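Talks > Small Business Evenings > Pricing Your Work

Last updated 3/23/19

Pricing your work without losing sleep — speaker notes

Opening (wait for the stragglers to sit down)

Hi everybody, thanks for coming out to Plostow tonight. Quick show of hands — who here has quoted a job and known, before the email even finished sending, that the number was too low? Keep your hand up if you did it this month. OK, mine's up too.

I run a little upholstery shop called Brikska. Chairs mostly, a few window seats, and one church pew that I'm still not over. I've been doing it for six years and I'd say I priced things badly for the first four. So tonight is mostly me telling you what I did wrong and what I changed.

The wingback story (don't rush this one, people like it)

My first real customer brought me a wingback. I looked at it, I panicked, and I said a number that covered the fabric and maybe a sandwich. Then I took the old cover off and found a broken rail, and webbing that came apart in my hands. I did the whole thing anyway at the price I'd said, because I was too shy to call her. She loved it! She sent me her sister, who wanted the same chair at the same price. That's the part that hurts. A low price follows you around.

What goes into a number

I write down materials first, and I mean all of them. Thread, tacks, glue, the foam offcut I think of as free because it's already on the shelf (it isn't free, I bought it in August and forgot). Then hours. I used to guess my hours, and I was wrong every time, always in the same direction. Now I keep a cheap notebook by the bench and write down when I start and when I stop, including the phone calls.

Then there's the stuff that doesn't belong to any one job. Rent, insurance, the van, the card reader. Add it up for a year, divide by the hours you can really bill, and put that on top of your hourly rate. When I finally did this I was over $827 a month short of what I thought I was making. I went and sat in the van for a bit.
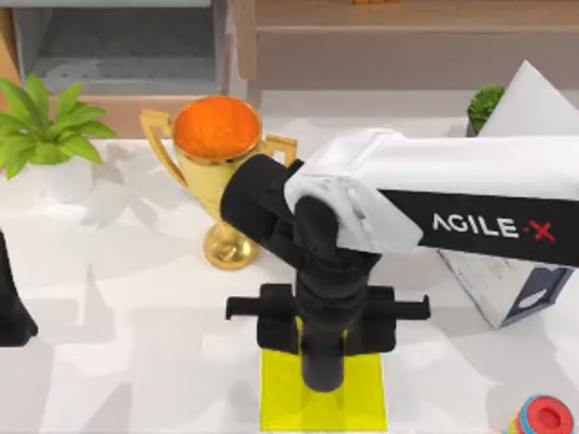
Saying the number out loud

Practice this. I'm serious, do it in the car. Say the price and then stop talking. I used to say the price and then keep going — "but I could probably do it for less if that's a problem" — before the poor customer had even opened their mouth. I was haggling against myself.

If they need it cheaper, take something out of the job. Plainer fabric, no piping, they pick it up themselves. Don't just shave the number.

Raising prices on people you like

(Drink some water here.)

I had two regulars I was scared to tell, Sisodia and Nesteck. Sisodia is a cafe with a lot of banquette seating, Nesteck is a furniture rental place. I wrote each of them a short letter, gave them two months' notice, and didn't apologize in it. The first draft had a whole paragraph of sorry and I cut it. Sisodia wrote back "sounds fine." Nesteck asked if we could do bigger batches at a slightly better rate, and that suited me too.

Questions

Leave plenty of time. If it goes quiet, ask who charges a deposit and who doesn't. Deposits always get people going. Worksheets are on the table by the door, take a spare for a friend.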